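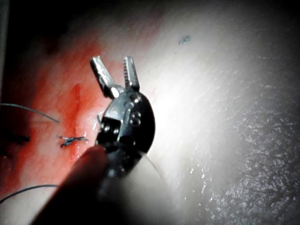

Our suturing bench at Ploltalley finally has written rules. Irja Kiiskinen and I spent most of April on them, working from the old Khurana checklist, and they now fit on two pages.

The rule people argue with most is the one on jaws. A needle driver grips the needle, and it grips the thread only near the free end. Serrated teeth fray braided suture, and a frayed strand can pass a quick look and still fail the pull test. We log every grip on the working length as a fault, even when the knot holds.

Next is needle parking. A needle that isn't in a driver lies on the tissue where the endoscope can see it. If it leaves the view, both arms stop until it's found.
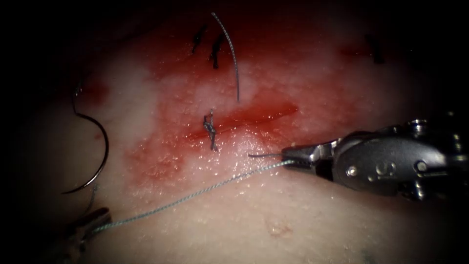 Do the rules apply when the arms run on their own?

They apply the same way, and the operator keeps a foot on the stop pedal for the whole run. Jernar wanted a looser set for automated runs – we said no, mostly so the logs can be compared.

Tails get trimmed short, and every knot is scored before the pad is changed. Instruments come off after 9 sessions and go to Irja for a jaw check. She keeps the sheet by the door, so sign it.

8 comments · 224 shares

Last updated December 2025

Contact | © Hisow Notes | Back to top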